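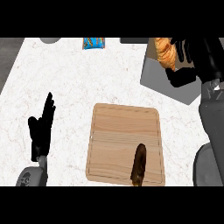
October, a little after six in the morning

Couldn't sleep, so I'm writing this in the kitchen with the little lamp on and my feet up on the other chair. I was supposed to be done with this diary when the move was done. Then I skipped most of September and now I have a backlog in my head that won't go away until I put it down somewhere.

So, the choir. I joined the choir! I don't think I've even written that down yet. It's the one that meets in the old Giannakopoulos furniture store on the corner, where the sign is still up and the big front windows have paper over the bottom half. It's called the Estbridge Singers, which makes it sound like there are auditions and matching folders. There are no auditions. There are folders but they're whatever you bring. Mine is a purple one left over from my tax stuff and it still says 2 STATE on the tab in marker.

I haven't sung with other people since high school, unless you count birthdays. I sing in the car all the time, and I always figured I was an alto because that's where they stuck me when I was fifteen. First night, Filippos (Filippos Balaskas, he's the director, he also plays the piano when the piano lets him) had me go up a scale and down a scale and said, "You've been standing in the wrong place." I'm a second soprano now. At my age! I went home and told Mom on the phone and she said, "Well, I could have told you that," which is what she says about everything, including the furnace.

The trouble with being moved is that I have to learn to hear it differently. When you're an alto you get used to hanging around on the same three notes and listening to other people have the tune. Now I get the tune for a line and a half and then it gets yanked away from me and handed to the firsts, and I'm supposed to drop down a third without making a face. I go with the tune every single time. Last night we did that spot over and over and I got it right maybe twice, and both times I was so pleased with myself that I missed the next entrance.

We're doing the winter program already. There's a long piece in Latin, a couple of carols, a thing with clapping that I hate, and one song in Greek that Filippos learned from his aunt. It's a rowing song or a fishing song, depending on who's explaining it. I love it. It goes along in seven, so your foot keeps wanting to come down in the wrong spot, and the basses have this low drone underneath that makes the folding chairs buzz. I've been humming it at work. Dana in the next cubicle asked if I was okay.

The words are a problem. Filippos typed them out the way they sound, except he types them the way they sound to him, and then we all wrote our own versions over the top in pencil. Mine looks like a ransom note. I have "THALL-ah-sah" in the margin with three underlines and next to it "NOT thuh-LASS-uh," and I still said thuh-LASS-uh last night, loudly, in a rest.

Okay, the tour thing. I want to get this down right because there's been a lot of back and forth and I keep telling it differently.

There's a festival in the spring in Tutetti, five hours on a bus if nothing goes wrong. Choirs from all over, you sing a half hour set, you go listen to everybody else, there's a big joint concert at the end where they squash everyone onto one stage. Estbridge went years ago, before my time, and the people who were there talk about it like it was the moon landing. So Filippos put in for it again, and we got in, and everybody yelled. Then he read out the cost.

The bus and the hall fee together come to $3,968. We have 2,000 in the account, and that's everything, with nothing left over for sheet music or the heater. There are 40 of us on the list but a good chunk of those are people who come when it isn't raining. So you can do the math, and everyone did, out loud, at once, and got different answers.

Somebody said bake sale. Somebody always says bake sale. Then Lorraine from the altos said we should sing for money, like a choir, and there was this pause as if she'd suggested robbing a bank. But it's a good idea! Restaurants, office parties, the tree lighting. The Jendico people have a holiday lunch every year and they pay for a string quartet that everybody talks over, so why shouldn't they pay for us and talk over us instead? Lorraine's sister-in-law works there and is going to ask. I said I'd write the letter, because apparently when I'm excited my hand goes up without me.

So now I have to write a letter. I started it last night when I got in, still in my coat. "Dear Jendico, we are a friendly community choir" - and then I sat there. I wanted to say something about why it's nice to have people singing in a room with you and it kept coming out like a greeting card. I might just say how many songs, how long, and what it costs, and put the Greek one first on the list. I should ask Lorraine what you charge for a thing like that. I have no clue.

I'm also a little scared about going, if we do go. It's been a long time since I stood on a stage with lights. In high school I fainted during the spring concert, locked knees, straight off the back riser onto a boy named Curtis, who was very nice about it. Mom still brings it up. I mentioned it to Filippos in what I thought was a casual way and now every time we stand for more than a few minutes he looks right at me and says "Knees!" to the whole room. People have started bending them when I walk in.

What else. The walk home was gorgeous. It had that leaf smell, and the bakery had its back door propped open even though it was late, and I had the Greek tune going around and around. I took the long way past the river on purpose. I ran into the man with the two greyhounds and we said hi the way we do, and one of them leaned its whole weight on my leg until I had to grab the railing. I don't know his name or theirs. I've been saying hi to him since July and it's too late to ask.

I need to practice more between rehearsals, that's the honest problem. I have the recordings on my phone, the ones where Filippos plunks out each part and says the measure numbers in a tired voice, but I listen to them while doing dishes and then I know them perfectly with the water running and lose them everywhere else. Lorraine says to sing the part on "noo" until you're sick of it and only then put the words in. I did that in the shower yesterday and the upstairs neighbor turned on some music. Could be a coincidence.

I also want to get better at reading. I can follow the dots up and down but I can't look at a page and hear it, not the way some of them do. The tall kid in the tenors opens something he's never seen and just sings it, like he's reading a cereal box. I asked him how and he said "trombone." So maybe that's the answer. I'm not taking up trombone.

It's getting light out now. I can hear the garbage truck two streets over, and I forgot to take the can down again, so in a minute I'm going to be running down the driveway in my robe.

Things for this week, before I forget:

- finish the Jendico letter, short version
- call Mom back about Thanksgiving and the folding table
- measures 31 to 44 of the Latin, slowly, NOT with the tune
- new pencil for the folder, with an eraser this time
- ask Filippos when the deposit for the bus is due (he said a date and I wrote it on my hand and then washed my hands)
- black shoes? The old ones squeak. Lorraine could hear them from the alto row.

I keep thinking about the end of rehearsal last night. We'd packed up and half the lights were off, and a few of us by the door started the rowing song again without the piano, pretty quietly, and then the basses came in from over by the coat rack with that drone. Filippos stopped stacking chairs. I got my third. I dropped down right where I was supposed to and I stayed there, and I could hear the firsts go over the top of me with the tune and I didn't chase it.

Then somebody's phone went off and we all went home. Truck's on our street. Going.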